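Last reviewed October 23, 2026

# Household and Shop-Floor Chores: Questions Received by the Skoscombe Office

The answers on this page are given by the Fleltia advisory service. They concern the present state of machines intended for housework, stockrooms and small shops. Enquiries on prices should be sent to the supplier concerned.

**Which chores can a machine do at present without a person standing by?**

Floor cleaning is the plainest case. Machines for vacuuming and mopping are in ordinary use and need little attention beyond emptying and the removal of hair from the brushes. Lawn mowing is in a similar position where the ground is fairly level. On the shop floor, carrying closed boxes along a fixed route is well established.

**Why is tidying so much harder than cleaning a floor?**

A floor cleaner has one surface to deal with. Tidying requires the machine to recognise an object, decide where it belongs, take hold of it without damage and set it down the right way round. Footwear is a fair test of all four. A pair must be kept together, left and right must not be exchanged, and soft straps give way when pressed from the side.

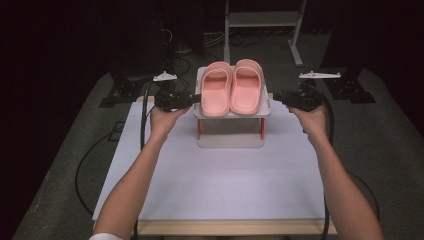

**Can I buy a machine that will put away my family's shoes?**

We know of no product on general sale that we would recommend for this purpose. Members who wish to be told of any change may ask to be placed on the November mailing list.

**How are machines taught work of this kind?**

One common method is for a person to carry out the task many times with hand-held grippers while the movements are recorded. The recordings are then used to train the machine. Our own trial at the Prilex stockroom drew on 161 recordings of a single shelving task, made over 17 working days. Jolene Pearce, who supervised the trial, has asked us to note that the shelf height was the same throughout, and that the results should not be applied to other shelving.

**What did the Prilex trial find?**

The machine was given 30 attempts and completed 27. In the remaining three, one shoe of the pair was dropped or left facing the wrong way. Staff corrected these by hand. The machine was slower than an experienced assistant in every attempt.

**Should a small shop invest now?**

A shop with a large, regular flow of boxed goods may find a carrying machine worthwhile. For unboxed goods we advise waiting. The Iyer grant scheme does not at present cover machines of either type.

**Is a machine permitted to work while customers are present?**

This depends on the maker's instructions and on the insurer. Written confirmation should be obtained from both before any machine is used in an area open to the public.

Further questions may be put in writing to the Skoscombe office.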